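Chapter 11
What a Survey Can and Cannot Tell You About Housework

Ask a married couple, in separate rooms, what share of the housework each of them does. Add the two answers together. The total will very often come to more than one hundred percent, and teachers of this subject have been getting a laugh out of that for a long time. The usual lesson drawn is that people flatter themselves. I would like you to be slower than that. People may well flatter themselves, but the sum alone does not prove it. Each person remembers the chores he or she did in much more detail than the chores done by someone else in another part of the house, and a person with perfect modesty and a normal memory would make the same mistake.

Most of what gets printed about housework rests on answers of this kind. A newspaper says that men now do more at home than their fathers did, or that the dishwasher has saved us so many hours a week, and behind the claim there is nearly always a form that somebody filled in, at the end of a day or the end of a month, with one eye on the clock. In this chapter we will look at how those forms are written, what they leave out, and how much weight the numbers can bear. My own view is that they can bear less than is usually put on them. You are free to disagree by the end, but you should be able to say why.

Start with the word itself. Does housework include cooking? Nearly everyone says yes. Does it include reading a recipe on the bus? Sitting in the kitchen with a book while the soup simmers? Folding laundry in front of a ball game? A survey has to decide, and whatever it decides will move the total. The Skistcombe study, which we will come back to several times, asked 782 adults to keep a diary and told them to write down one main activity for each stretch of the day. A person who folded shirts and watched the game had to pick. Some picked the shirts and some picked the game, and the tables at the back of the report treat these as two different kinds of evening. 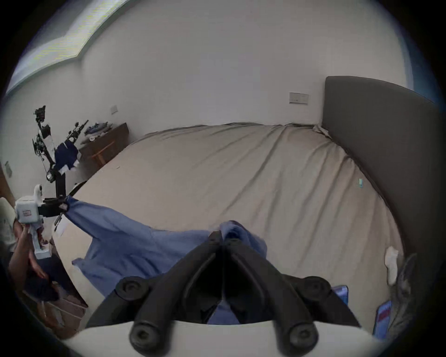
Two years later a smaller team working in Keltuva tried to fix this by adding a second column for anything done at the same time. They had 123 households and a good deal more patience. Reported laundry time went up sharply. The authors called this a correction. Perhaps it was. But a blank column is also an invitation, and people who are handed one tend to fill it. Haris Bhutto, in a review dated October 11, 2018, pointed out that the team had no way of telling forgotten chores from chores supplied to please the researcher. As far as I know, no one on the team has answered him — a pity, as it is the right question.

Then there is the trouble with comparing across time. We are often told that washing machines freed up whole days of the week. It is a pleasant story and there is surely something in it. Yet a family that owns a machine may also own more clothes, change the sheets more often, and send a shirt to the wash after a single wearing. The hard scrubbing is gone, while the sorting, hanging, folding and putting away may have grown. Yoon's early interviews in the town of Jindum suggest something like this. They are only interviews, though, mostly with older women looking back on their twenties, and memory is no kinder to the historian than it is to the married couple we began with.

None of this means we should throw the diaries out. A poor measure, used the same way many times over, can still show a change worth knowing about. What it cannot do is tell you the size of that change to the nearest minute — and when you see a figure given to the nearest minute, your first thought should be to go and find the form.

Section 11.1 begins with the form used at Skistcombe. Read it through once as if you had to fill it in tonight, before you read what I have to say about it.

Questions about this text: write to the Course Materials Office. Copyright 2018. All rights reserved. Back to top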